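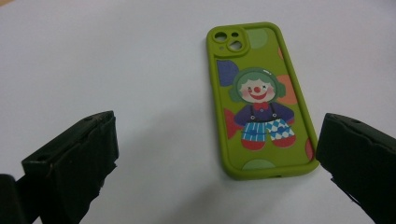 May, bench notes, kettlebell handle job (Srour adjustable, the 31 lb one)

9:15 am. Picked up where Joelle left off. Her note says the dial sticks between the third and fourth plate, worse when the bell sits tilted. Same for me. Turned it 15 times flat on the mat, stuck 2. Tilted against the rack foot it stuck right away and I had to rock the handle to free it.

Took the bottom cover off. Six screws, one already chewed up, replace it. Grease in there is gray and stiff like old toothpaste. Wiped it all out, took forever, used up the last of the good rags. Spring looks ok. Pin has a flat spot on one side, can feel it with a fingernail. Did not file it. Ghada wants it left alone till she's seen it.

Put it back with the Pestico grease, thin coat only. Dial much smoother. Still a click at plate four, but it's a clean click now. Not calling it fixed.

Break.

Compared with the Clovutitz bell off the shelf. Theirs has a longer pin and a wider slot so there's some rattle when you swing it, but it never hangs up. Rattle is what people complain about in the reviews, and I get it, sounds cheap. Would still take rattle over a plate that might not be locked. Joelle disagrees (she hates the noise, says you stop trusting it). Worth arguing about when we write it up.

Handle grip: the Srour powder coat is nice dry, bad with chalk, it cakes up near the horns. Kultness handle is bare steel, plainer, better. Wiped both with a damp cloth after and the Srour one kept a white ring I coudn't get out. Try a stiff brush.

Drop test not done. Mat is still out at the other unit. Do NOT do it on the bare floor again, see the crack by the drain.

1:40 pm. Ghada came by, looked at the pin. Thinks it was like that from the factory, not wear. Reason: flat spot is on the side that doesn't touch anything. Fair, I missed that. So back to grease or the slot. She wants the second Srour opened up the same way before we clean it, and photos of the grease first this time. Yes ok.

Price check for the write-up: Srour is down to $70 at the moment, was higher when we bought ours. At that price I'd put it over the Kultness for somebody with no space. If the second one sticks too then no.

To do
- open second Srour, photograph, then wipe
- new screw, M4, short
- stiff brush on the coating
- get mat back!!
- ask Joelle which tilt she used, her note dosen't say
- more rags

Left the first one assembled on the low shelf, dial set at lightest. Please don't move it off that, want to see if it sticks after sitting overnight.

3 comments
Share (2)

Recent entries
Band anchors, door test
Clovutitz bench: wobble and the shim
Rower chain, cleaning and re-oiling
Jump rope bearings, second batch
Collars that slip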